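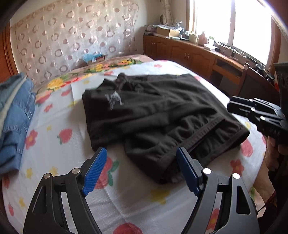 1/ Battery and plate thread, as promised! I finally swapped my whole shooting kit over to one mount and I have been grinning about it all week. Long one, so grab a coffee.

2/ Background for the new folks: I shoot small documentaries, mostly alone, and until October I was carrying 4 kinds of battery. Four chargers too. My power bag weighed more than my camera bag and I'd still manage to bring the wrong plate.

3/ Now everything runs off Tarnus packs. Camera, monitor, wireless receiver, the little LED panel. One shape, one charger, one pouch. I love it so much!

4/ The plate on the back of the camera is the Tamex slim one. It has two D-Tap outputs on the left and a USB-C port underneath, and the release lever is big enough to find with gloves on (my old one needed a fingernail, ugh).

5/ Runtime, for those who asked. Camera plus monitor plus receiver, screen at half brightness: 534 minutes across a day on three packs, with plenty left in the last one. I used to swap before lunch.

6/ Somebody asked about cold. I did a morning at the boat ramp at 25 degrees Fahrenheit and lost more than I'd like on the first pack. Keeping the spare inside my jacket helped a lot. Still a full morning of shooting though!!

7/ Cables! Please check the polarity on any D-Tap lead before you plug it in, especially the secondhand ones. I put a meter on every single cable now. The Durrani right-angle leads are my favorites, they sit flat against the plate and don't snag on my strap.

8/ One gripe. The Arura charger has a fan and it is LOUD. Fine in the garage, terrible in a motel room at 11 p.m. I run it in the bathroom with the door shut and a towel along the bottom of the door (not over the charger, please, it needs the air).

9/ Labels: I number each pack with paint pen and write the month I started using it. Then I rotate them in order. Number 2 is already showing a bit less runtime than the others and I'd never have caught that without the numbers.

10/ Flying with them: terminals taped, each one in its own sleeve, all in the carry-on. Look up your airline's watt-hour limit before you buy the big size. I went with the smaller packs for exactly this.

11/ Whole switch cost me $642 after I sold the old batteries and plates. I'd put it off for two years and wow, I should have done it sooner.

12/ Next up is powering the audio bag from the same packs. I have a distro box on the bench and half the connectors soldered. If you've done this with a Tamex plate, tell me which fuse you used!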